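Gripper Working Group: Minutes
Thursday session, 2:00 p.m., bench room

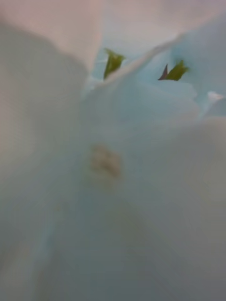

Present: Valdis Jõgi (chair), Ehsan Tanoli (notes), Marit, Joel, Deepa
Apologies: Curtis

1. Last meeting's minutes
Accepted with one fix. The spare cable for the wrist camera went to Joel, not to Curtis.

2. Soft fingers against the Pladden
Deepa ran both grippers through the full pick list this week and everybody wanted to hear about it, so we took this first. The Pladden two-jaw is still the quicker one to set up (bolt it on, plug it in, go) and it holds hard parts beautifully. On thin and floppy things the Soller soft fingers were the clear favorite. Out of 30 tries each, the Soller set left a mark on the item 4 times and the Pladden 22 times. Deepa was delighted with this and so were the rest of us!

Marit pointed out that the Pladden was run at its factory force setting, and that it goes a good deal lower than that. Fair point. Valdis would like the same list run again with the force turned down before we write anything up. Joel asked if we could swap the finger pads while we're at it. Agreed to do force first and pads after, so we know which one made the difference.

3. Wrist camera
Long talk on this one. The small camera gives us lovely color and it weighs next to nothing, but it goes soft when the gripper is right up against the item. Ehsan put a close view up on the screen: pale folds from one side to the other, two green points near the top, and a tan blob near the middle that none of us could put a name to. Valdis thought pollen, Marit thought dirt. The fingers can't be made out in it at all.

Options discussed:
- Move the mount back along the wrist. Cheap, and Joel can print a new bracket by Monday. We lose some reach in tight spots.
- Try the Fröhlich close-up lens on the same camera. Deepa has one in her drawer and says it only takes a minute to fit.
- Keep the camera where it is and trust it only down to a set distance, then go in on finger feedback alone.

Ehsan is very keen on the third, as it costs nothing and the Soller feedback has been so steady. Marit would rather see where the fingers are. We'll try the lens and the bracket separately and look at the views next to each other.

4. Controller
The Grirkix box is a joy to work with. Joel moved the whole pick list over in one afternoon and the arm stops much more cleanly on it than on the old controller. Two snags: it forgets the tool offset after a power cut, and error 1201 came up three times with no entry in the manual. Valdis has written to their support desk. Until we hear back, check the offset by hand at every start.

5. Log files
Ehsan asked that runs be named with gripper first, then date. Agreed. The log drive was capped at 300 files and old runs were dropping off the end, so Joel will lift the cap.

6. Actions
Deepa: repeat the pick list with the Pladden at low force; fit the Fröhlich lens
Joel: bracket, log cap
Marit: list of thin items for the next round, with a few more awkward shapes
Valdis: chase Grirkix on 1201
Ehsan: save close views at matching distances for both camera setups

7. Any other business
Marit asked for a second bench lamp. Yes, please order.

Next meeting same time, same room. Closed 3:10 p.m.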